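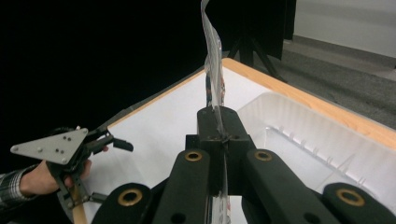 # Soft plastics collection: frequently asked questions

**Which items are accepted?**
Bread bags, produce bags, crisp packets, film lids and carrier bags. Printed film is accepted. Items must be empty, rinsed where needed and dry.

**Which items are refused?**
Compostable film, cling film used on raw meat, bubble-lined envelopes and anything with a zip or rigid spout.

**How should material be presented?**
In the 65 litre sack supplied, tied at the neck. Sacks over 4 kg are left behind with a tag.

**When are sacks collected?**
Every 15 days on the Stendstead route. Put the sack out by 7 am. Rounds are not moved for bank holidays, except in December.

**Do labels have to come off?**
Paper labels larger than a playing card should be cut away. Smaller ones are removed at the wash stage.

**Where does the material go?**
To the Retano sorting hall, where it is separated by polymer and baled. Polyethylene is pelletised. Mixed film that cannot be separated goes to Fimunex for board manufacture.

**Can businesses join?**
Yes, if they produce no more than 18 sacks per round. Larger producers need a trade contract.

**How many households are covered?**
4000 at present. Flats with shared bin stores are not yet included.

**How do I get more sacks?**
Tie the reorder tag to your last sack.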